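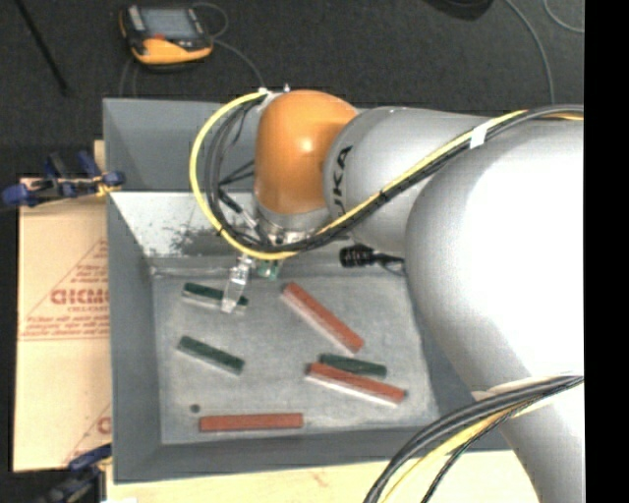

Slide 2 — Tray layout. Notes for Delyth Wynne, February 2022.

Start with the blocks. Two colors, dark green and reddish orange, three of each, all rectangular. Color is the sort key and nothing else is.

Tray: gray, flat floor, sloped wall along one side. Say that debris on the slope is brushed off between runs. Dust on the floor changes how a block slides — give the Dumine figures if asked, otherwise skip.

Block angle is left random. Do not square them up before a run.

Pause for questions. Slide 3 is the Kiritz tray, 100 runs.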